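Arm budget: where we are

The Lirkis quote came back in April and we have nearly stopped wincing. Two arms, plus mounts, plus a line called "sundries" at 2000 euros, which Krystyna Wilczyńska has asked them to explain. Until they do, planning carries on in simulation, where breakages are free and a bedroom costs nothing to furnish.

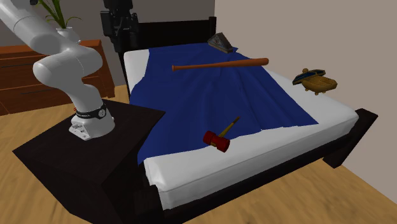
Simulated bedroom, arm on the nightstand. Bat, mallet and toy boat on the bed.

Kauppinen will lease us one arm for 3 months instead. Delivery to Skirnham is extra, naturally. If you want a say, tell Krystyna before she signs something.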